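The Last Boat at Plivero

By the end of February the harbor at Plivero had three boats left in it, and two of those belonged to Toshio Kawaguchi. He ran the ferry to Nemik Island. In summer it carried 121 passengers. On most winter mornings it carried the mail and the baker's order.

The letter from the county came with the mail. The ferry dock needed repairs, and the county wanted it closed until they were done. Toshio read it twice at the wheel and put it under his thermos.

"Bad news?" asked Mrs. Burnov. She was going over to see her sister.

"They want to close the dock."

"For how long?"

"Doesn't say."

She looked out at the water. It was gray and flat, and the gulls were sitting on it. "My sister has 17 hens," she said. "She can't bring them over here."

He had no answer to that. He tied up at Nemik, handed her the bag, and carried the bread up the hill himself.

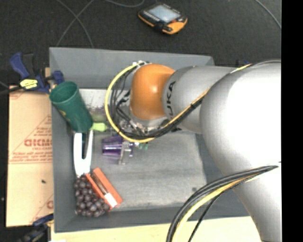

2. The Meeting

The town hall on Mondal Street was cold, and people kept their coats on. A man from the county said the repairs would cost $2,000 more than planned. He had a map, but he had hung it too low for the back rows.

Toshio stood up. He had written out what he wanted to say and then left the paper on the boat.

"I can land at the old slip," he said. "My father did. You need to clear the weed off it and put in a rail."

The man from the county asked if the slip was safe.

"At high water it is."

"And at low water?"

"At low water we wait."

Mrs. Burnov said she didn't mind waiting. The man wrote something down and turned to the next item, the streetlights. Toshio sat through that too. At nine o'clock he walked back to the harbor and checked the tide table for the morning.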